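Packing Habits of Commuter Students
Group report, Sandoval study hall project
Sevim Altıntaş, Ionuț Olteanu, Noemí Bermúdez

2. What we did

We asked students at the Sandoval study hall how they pack for a day of classes and which items they have trouble finding later. We got 177 answers over four weeks in July. Most people carry one bag all day and repack it at least twice.
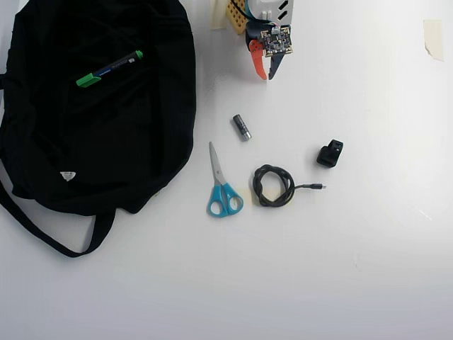
Small items were the main complaint. Pens, keys and earbuds sink to the bottom of a soft bag, and a dark lining makes them hard to spot. Color matters more than we expected. A marker with a bright green cap shows up right away on black cloth, while the dark barrel does not stand out nearly as much. Several students told us they now buy pens by cap color for this reason.

3. Problems

Our first question sheet did not separate backpacks from shoulder bags – Ionuț rewrote it after three days, and the early answers are left out of the table on bag types.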